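Nirkirura Newsletter
29th December

Workshop news: the old computers

Members will remember that we agreed in the spring to take in unwanted desktop computers, strip them down, and make working ones out of whatever was good. The computer bench has now been through its first full year, so this item sets out what came in, how we go about it, and what we need from you before we open again in February.

We took in 363 machines over the year. Most were plain office towers, given to us when the units on the Toprak estate changed over their equipment. The rest came from lofts and spare rooms. We had hoped for more laptops, but people seem to hang on to those.

The work itself is simple enough once you have done it a few times. The tower goes on its side on the bench, the side panel comes off, and you have a look before touching anything. Dust comes out first, outside if the weather allows. After that we take out the memory and then the processor, and only then start on the cables. Some of the older cases have sharp edges on the inner frame, so please use the thin gloves. They are in the drawer under the kettle. 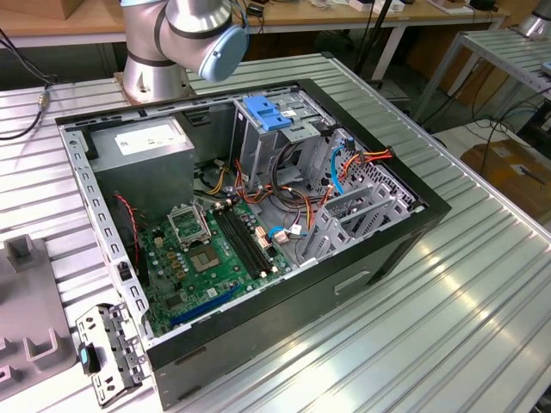

An open tower on the bench, with the processor socket empty.

A few points have come up often enough to be worth putting in print.

Cables. The wires from the power supply are usually bundled, and they get in the way of everything. Push them over to one side and hold them there with a bit of soft tie. Do not pull on the wires to get a connector out. Take hold of the plastic part, press the clip if there is one, and ease it up. We lost a couple of good boards this year to connectors being yanked, and it is a waste of a morning.

Power supplies. Do not open them, ever. Read the label, write the rating on the sheet, and put the unit on the testing shelf. If it fails it goes in the metal recycling cage with its leads still on.

Processors. The bracket on the socket should be opened fully before the chip is lifted. Lift it straight up by its edges and put it directly into a holder or a tray. Please do not lay chips on the bench, even for a minute. Where the pins are in the socket and not on the chip, they bend very easily, and a board with bent pins is no use to us. Put a socket cover back on if you can find one. There is a tub of them by the window.

Memory. The latches at the end of the slots are small and get brittle with age. Press them down and outwards with a thumb and the module will rise by itself. Write the size on the sheet before you put it away, as some of the printing is tiny and there is no sense in everybody squinting at the same sticker.

The matter of where to put parts once they are out took up more of our time this year than anything else. We began with ice cream tubs, and then moved to egg boxes, which are a good size for screws but no good for much else. Memory modules ended up in a heap, and we could not tell tested ones from untested. We have since changed over to boards with holders fixed to them, so that each module stands upright in its own place and can be seen without being handled.

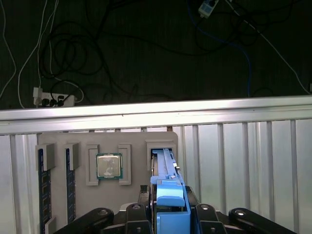

The rule with the holders is that a part goes back in the place it came from. If you take a module out to try it and it works, it goes in the tested box with a green dot. If it does not work, it goes in the scrap tin and the holder is left free. Please do not park a doubtful one back in the holder for somebody else to find. This has happened a good deal and has made for some long afternoons.

We would also ask everyone to keep an eye on leads and extensions. Coil up what you are not using and hang it on the hooks on the back wall. Network leads are kept separately from power leads, and the short ones are in the blue crate. Walk round cables on the floor, do not roll stools over them, and if a plug feels loose in its socket, say so in the fault book.

As for results, over 100 finished computers have gone out since we started. They went mainly to households on the waiting list, with a smaller batch to the homework room at Odo. Each had its drive wiped or replaced before it left. The homework room has asked for more, and also for keyboards, as theirs get hard use. We have plenty of keyboards. What we are short of is mice.

The bench cost us 4,000 to set up, which covered the workbench, lighting, hand tools and the first lot of spare drives. That money is now spent, and running costs come out of the general fund. They are low. The largest bill this year was for new drives, followed by screen wipes.

There are a few changes for the new year. Intake will be limited to two machines per household on any one visit, as the store room was full for most of the autumn and we had towers stacked in the passage. We will no longer take printers, or the big old glass monitors, whatever state they are in. Flat screens are still welcome if they come with their power lead. Please label anything you know to be faulty, and say what was wrong with it. A scrap of paper taped to the lid will do.

The Buko store has offered us shelf space for finished machines, and we will be moving them across as soon as the shelves are up. This should clear enough room for a second bench along the side wall, so that stripping down and rebuilding need not share the same top.

Help is wanted on the rebuilding side in particular. You need not know anything about computers to begin with, but you should have decent eyesight or decent glasses, and be willing to fill in the sheets. There will be an introductory session when we reopen, and the list for it is on the board by the entrance.

Items wanted: mice with a wire, small cross-head screwdrivers, soft cable ties, anti-static bags in any size, shoe boxes with lids. Leave them on the trolley inside the main door. Please do not leave computers there when the workshop is closed.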